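Notes for Session 2: Picking a Camera and a Controller

These go with what I said in class, and they skip the part where the projector died. If you missed it, ask Nana Aidoo for her notes, they're better than mine anyway.

So, last time we drove the simulated robot with the plain gamepad controller. Today we swap in the Varnby controller and run the same course again, and then we change the camera and run it all over (yes, again, bring a snack). Please change one thing at a time! Every May somebody swaps the camera and the controller together, gets a lovely result, and can't tell me which one did it.

The two cameras are the Cluninis, which sees wide and bends the edges, and the Gunn, which is narrower and much calmer. I like the Gunn for lining up with a doorway. Rui Henriques, who ran this lab before me, swears by the Cluninis and will tell you so in the hallway. You get to make up your own minds, but I want numbers with the opinion.

For each run write down the camera, the controller, the start point, how long it took and whether you bumped anything. Our log from the last group has 1,919 frames from the Cluninis and 2,493 from the Gunn, so don't compare raw totals. Cut both down to the first 100 frames after the robot starts moving and compare those.

Now, the outdoor map. Start with the robot sitting still and look at what the camera gives you before you touch a stick.

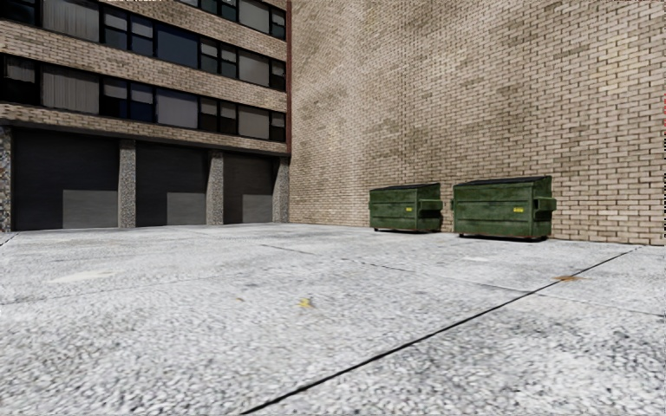

Then pick something to drive toward and say it out loud to your partner before you go. I know it feels silly, but it keeps you from deciding afterward that you meant to end up wherever you ended up. Keep the speed at the lowest setting for the first run with each controller. The Varnby has a very touchy left stick, and I still oversteer with it after almost a year.

Save your logs in the Catcombe folder under your own name. Jin-sol So has the spare controller if yours won't pair. Write-ups are due July 26, 2019, one page, and a messy plot is fine as long as the axes have labels.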